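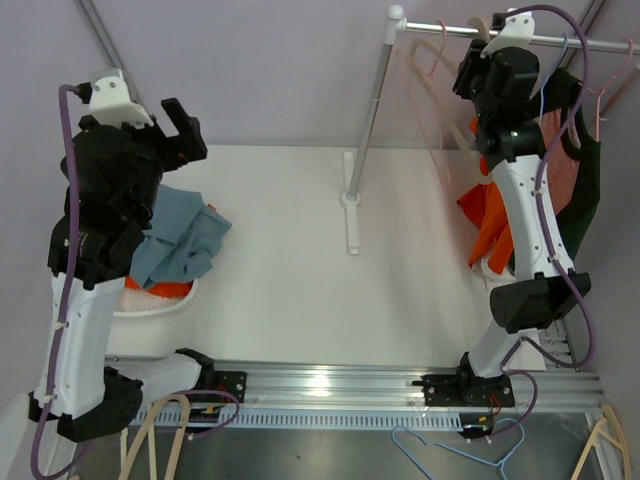
Perchero, perchas y cesta: galería del rincón de la ropa

Galería dedicada al rincón de la ropa de Irnwood. Se reúnen aquí el perchero de barra, las perchas de colores y la cesta blanca, con una o dos líneas para cada cosa y algunas notas sobre cómo se usan. Las medidas son de Kauko Valtonen, que montó el perchero en abril.

El perchero
Poste de metal gris con una barra horizontal brillante arriba. La pieza que une el poste con la barra es blanca y de formas redondeadas, igual que el collarín de la base.

El poste
Se inclina un poco hacia la derecha. Con la barra vacía se nota menos. Kauko ha apretado el collarín varias veces y lo ha dejado así.

El pie
Barra blanca apoyada directamente en la superficie de trabajo. No lleva tornillos a la mesa, de modo que el conjunto se puede cambiar de sitio sin herramientas.

La altura
La barra queda a 85 cm. Es poco para un abrigo largo y suficiente para camisetas, camisas y ropa de niño.

La barra
Metal liso. Las perchas corren bien por ella, a veces demasiado, y conviene dejarlas separadas antes de empezar a colgar. Se limpia con un paño seco.

La carga
En la hoja de Prestis figura un máximo de 5 kg repartidos por toda la barra. Los vaqueros y las toallas de baño van al tendedero del pasillo.

La percha rosa
Fina y estrecha. Se usa para prendas ligeras: tirantes, blusas, alguna camiseta de verano. En los jerséis deja marca en los hombros.

La percha beige
La más gruesa del rincón, con el hombro ancho y curvo y el gancho también ancho. Mantiene mejor la forma de las camisas y de las chaquetas de punto. Ocupa bastante barra.

La percha azul claro
Para el uso diario. Vino en un paquete de Brostix junto con otras que ahora están en el armario de la entrada.

Los ganchos
Se cuelgan todos con la abertura hacia el mismo lado. Así se puede retirar un grupo entero de una vez y llevarlo al armario sin que se enreden.

La cesta
Blanca, con el lateral perforado y el borde curvo. Se pone en la misma superficie que el perchero y desde ella se va sacando la ropa que falta por colgar.

El montón
Una prenda gris azulada ocupa casi toda la cesta y rebosa por un lado. Debajo asoma una tela de un rojo anaranjado vivo. Todo está sin doblar.

Los colores
El rojo anaranjado se lava aparte durante los primeros lavados. Después se junta con el resto de la ropa de color, en programa corto.

Sacar la prenda
Primero se tira de lo que cuelga por fuera del borde, con la otra mano dentro de la cesta para que no salga todo a la vez. Se sacude una vez y se busca el cuello.

Colgar una camiseta
La percha entra por abajo. Meterla por el cuello es más rápido, pero lo da de sí, y en las camisetas finas el daño se ve enseguida.

Colgar una camisa
Se abrocha el primer botón y otro a media altura. Las costuras de los hombros tienen que coincidir con los extremos de la percha; si sobra tela, hace falta una más ancha.

Colgar un jersey
Los gruesos se doblan y van al estante. Los finos se pueden doblar a lo largo y pasar sobre la percha beige, con las mangas por encima.

La superficie
Blanca y lisa. Cualquier mancha de tinte o de detergente se ve, así que se pasa la bayeta antes de volcar ropa encima. Las paredes son de un gris lavanda pálido, un tono que en las muestras de pintura parecía más azul.

El orden de trabajo
Cesta a la izquierda, perchero a continuación. Kauko Lindqvist, que es zurdo, prefiere tenerlo al revés y gira la cesta hacia su lado cuando le toca colgar. Luego la vuelve a poner donde estaba.

El espacio entre perchas
Dos dedos como mínimo en ropa recién planchada. Si las prendas se tocan, salen arrugas en las mangas y hay que repetir la plancha.

Lo que no se cuelga
Calcetines, ropa interior y paños de cocina se doblan directamente sobre la mesa. Los paños van al cajón grande y los calcetines se emparejan al final, cuando ya no queda nada en la cesta.

La cesta vacía
Se enjuaga de vez en cuando y se deja boca abajo. La pelusa se queda en las perforaciones y sale con un cepillo de uñas viejo.

Piezas y compra
El perchero se vende desmontado. El collarín de la base se puede pedir suelto en la tienda Kuusisto, donde también tienen la pieza superior. Las perchas sueltas no siempre están en los mismos colores; la última vez faltaba el beige. Si se pide por teléfono, hay que decir el grosor del poste, que viene marcado en la hoja de montaje.

Galerías recientes
Cajones de cocina: antes de ordenar
Cómo doblar toallas para un estante estrecho
El armario de la entrada en Irnwood
Cestas con tapa y sin tapa
Perchas Brostix: anchos y colores
Botones sueltos y dónde guardarlos
La mesa de plancha plegable
Ropa de cama: fundas y bajeras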